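Telehealth Cart Safety Check, Nuselari Clinic
Walk-through 29/01/2022, with my comments

I do this check on the Kekine video carts twice a year, and the last one was in October. I've left in my grumbling so whoever picks it up next knows what I was looking at.

1. Power cord and plug: PASS
No nicks, no bent prongs. The cord on cart 5 is still too short to reach the outlet by the window, so people keep stretching it (please don't!).

2. Battery backup: PASS, with a note
Ran it unplugged for 33 minutes on a live test call and it held up fine. The low battery beep is so quiet I only caught it with my ear next to the thing.

3. Wheels and brakes: FAIL
Left rear brake slips on the hallway tile. I put a red tag on it and opened ticket 1235 with Wijesinghe, who handle our repairs. Do not use this cart on the ramp until the tag comes off.

4. Screen lock: PASS
Locks by itself after five minutes. I'd love it shorter, but the nurses would come after me.
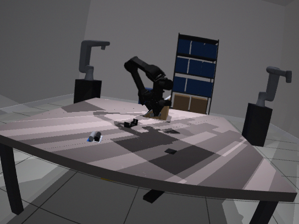
Black robot arm over a table, computer rendering.

5. Patient data on the device: PASS
Checked the downloads folder and the call history, both clear. The Piro app now wipes its temporary files at sign-out, and I tried it twice because I didn't believe it the first time.

6. Blood pressure cuff and finger sensor: PASS
Both pair with the tablet and both had their cleaning stickers filled in. The large cuff was in the wrong drawer again. It goes in the bottom one!

7. Software version: NEEDS FOLLOW-UP
Tablet shows build 566 and there's an update waiting. I didn't want to install it on a Saturday with no one on the help line, so it's on my list for next week.

8. Emergency contact card: FAIL, fixed on the spot
Old front desk number was still on it. I printed a new one and taped it under the screen.

Still open: items 3 and 7. Initial next to them when they're done and leave the sheet in the blue folder.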